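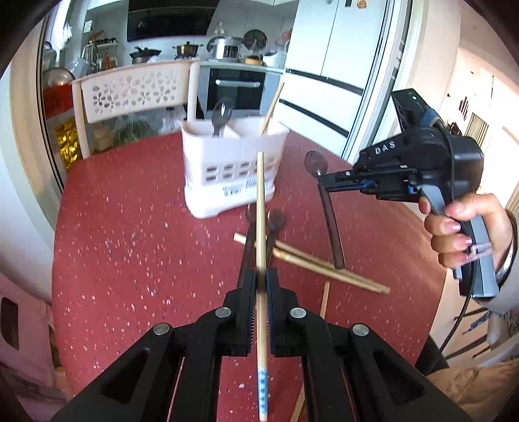 How many shingles does it take to cover a dollhouse roof?

Mine took 826, for a one-inch scale house with a front slope, a back slope and a small porch roof.

I posted in July that I was going to start the roof on the Jestance, and then I didn't. The house sat on the sewing table with bare plywood on top until the weather turned. I finally got going this month, and as of last night it is finished except for the ridge. I'm writing down how it went while I still remember, because I couldn't find much about this kit when I was looking.

The Jestance is an older kit and the instructions for the roof are one paragraph long. It tells you to draw lines and glue the shingles on. It doesn't say how far apart the lines should be or how many shingles to buy. The shingles come 300 to a bag. I bought two bags at the miniatures show in Nirkedton last year, thinking that would be plenty, and had to mail order a third. The third bag was a slightly redder cedar than the first two. If you are buying for this house, get all three at once and mix them together in a box before you start.

I stained them before gluing. Some people stain the roof after it's on, but the glue leaves pale spots where the stain won't take. I used Twal in the gray driftwood color, poured into an old margarine tub. I put in a handful at a time, stirred them, fished them out with a slotted spoon and spread them on newspaper. They curl a little while they dry. Most of them flattened again by the next morning, and I put the rest under a cookbook.
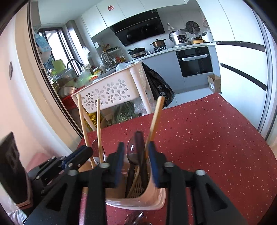

Chopsticks in the pink holder.

The stain took two evenings and most of a roll of paper towels. Wear gloves. I wore them the first night and forgot the second night, and my thumb was gray for a week.

Next came the lines. I settled on one inch between rows, which leaves a small overlap at the top of each shingle. I marked both sides of the roof with a ruler and joined the marks with a pencil. On the back slope one of my marks was off by an eighth of an inch and I didn't catch it until I was three rows past it. You can see it if you look from the side. I left it. The back of the house faces the wall.

For glue I tried three kinds on scrap wood. Hot glue was too thick and the shingles sat up on it. White glue made them curl because of the water. What I ended up with was Terulance panel adhesive, which comes in a tube for a caulking gun and smells terrible. I ran a thin bead along the line, set the shingles in it, and worked one row at a time from the bottom edge up. The window was open the whole time and I had a coat on.

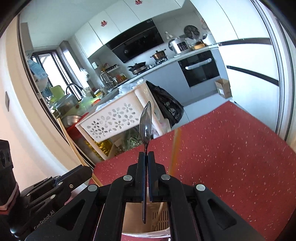
The front slope went slower than I expected on account of the two dormers. There are 363 shingles on that side, and a lot of them had to be trimmed at an angle to fit against the dormer walls. I used a pair of garden snips I keep for this. Cutting with the grain works fine. Cutting across it splits about every fourth one, so have extras. The split ones I saved and used as the narrow pieces at the ends of rows, where you need a half width anyway to stagger the joints.

I did not put flashing in the valleys. Next time I would. A strip of thin cardboard painted dull gray would have covered the places where my angles don't quite meet. 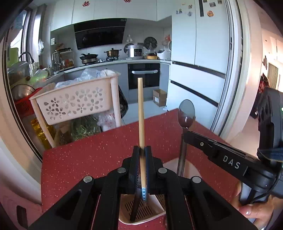
With the shingles on, the porch roof turned out to be heavier than the posts under it could stand. The kit posts are soft and one of them had started to lean. I went through the kitchen drawer for something to use in the meantime and cut up some wooden chopsticks. They were the ordinary pale kind with a little blue pattern near one end, same as the chopstick in the photo. Trim off the patterned part, and pass over any that have a dark scorched patch like that one does, because it will show through light paint. I glued one behind each kit post and painted everything cream. From the front they read as one thicker post, and the lean is gone.

The ridge is still open. I bought a length of corner molding for it, but it's cut for a steeper roof than this one and leaves a gap on both sides. I may sand the shingle tops down until it sits flat, or I may just lay a row of shingles along each side of the peak and overlap them. If you've done the ridge on this kit, leave a comment and tell me what you used.

After that it's the chimney, and I haven't opened that bag yet.

Posted 30 Nov 2020
Filed under: dollhouses, roofing, Jestance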